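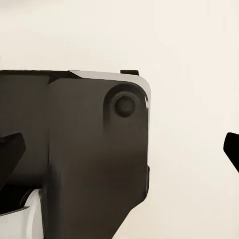

Can a visitor without a reader's ticket see family papers at the Beder Record Centre?

On open days they can. Any visitor may look at the papers set out in the search room, and a ticket is required only for items fetched from the store.

Report of a visit to the Beder Record Centre

Members of the Asero Family History Society attended the autumn open day at the Beder Record Centre on Nov 13, 2024. The report is intended for members who could not travel and for those planning to use the centre's collections in their own research. The society last visited before the present search room opened, and much of the advice in the old members' leaflet no longer applies.

The party was received by Sipho Mthembu, the centre's senior archivist, who gave a short talk on the origins of the collections. The oldest papers came from parish chests. The larger part, however, arrived by gift from local families after the war, often in the suitcases and biscuit tins in which they had been kept. The centre now holds 775 separate family deposits. The smallest is a single postcard and the largest fills 90 boxes.

Mr Mthembu asked members to note that a deposit is listed under the name of the person who gave it, and this may differ from the family it concerns. Letters written by a grandfather on the mother's side may well be found under a married daughter's name. Members who have searched the printed list without result are advised to try again with the surnames of aunts and sisters.

The Seyoum letters

The principal exhibit was the Seyoum deposit, which was opened to readers in May. It consists of 249 letters exchanged between two brothers, one of whom left the district as a young man and did not return. The letters are in date order, with a gap of four years in the middle for which no explanation has been found. Several members remarked on how little the brothers say about their father. He is mentioned by name twice, both times in connection with the sale of a cart.

Copies of twelve letters were laid out for handling. The originals may be seen by appointment. The ink on the later sheets is faint, and members with poor eyesight should ask for the enlarged copies.
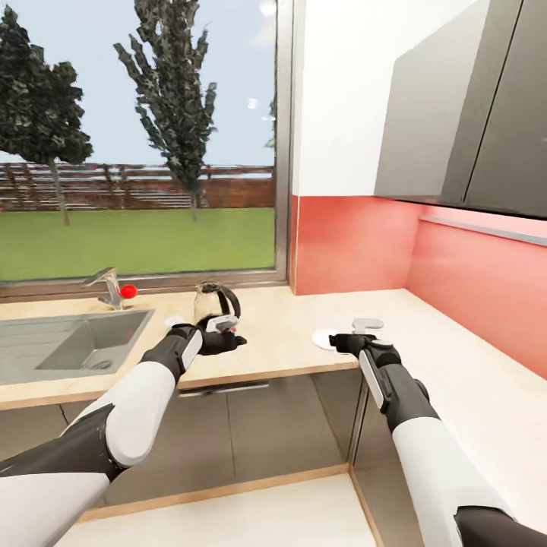 The kitchen window, with the lawn and fence outside.

The Zelum index

After lunch Rongrong Kong demonstrated the Zelum index, a card index of funeral notices cut from local newspapers. It has reached 1,000 cards. Each card gives the name of the deceased, the date of the notice, the chief mourners as printed and, where stated, the cause of death. Ms Kong explained that the mourners are often the most useful entry. A name in that list may be the only proof that a cousin or half-brother was living in the district at the time.

The cards cannot yet be searched from home. Written enquiries are accepted, limited to three surnames in each letter, and a reply should be expected within six weeks. There is no charge for a search, but copies must be paid for in advance.

Two members found entries for their own families during the session. In one case the notice gave a burial place quite different from the one handed down by relatives, and the member has since written to the churchyard concerned.

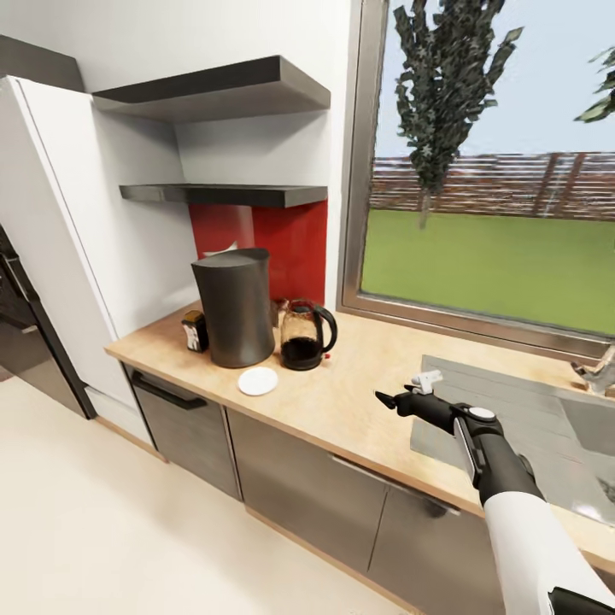 Recording the spoken memories of older relatives was the subject of the final session. Ms Kong recommended short sittings of no more than forty minutes, held in a room the speaker knows well, and said that kitchens had produced better recordings than front parlours. An everyday object will often start the talk where a direct question fails. A tall dark grey kettle on a wooden worktop, to take the plainest case, may lead to who made the tea, who was given the first cup and whose chair stood empty. Photographs should be brought out later, one at a time, and the speaker should be allowed to name the people in them without prompting. The name of the speaker, the place and the names of all those present should be spoken at the start of every recording.

Arrangements for readers

Pencils only are permitted in the search room. Bags must be left in the lockers, which take a one pound coin. The lift was out of use on the day of the visit, and members who have difficulty with stairs should telephone beforehand.

The society thanks Mr Mthembu and Ms Kong for their time. Members wishing to borrow the handout on the Seyoum letters should apply to the society's librarian in writing, enclosing a stamped envelope.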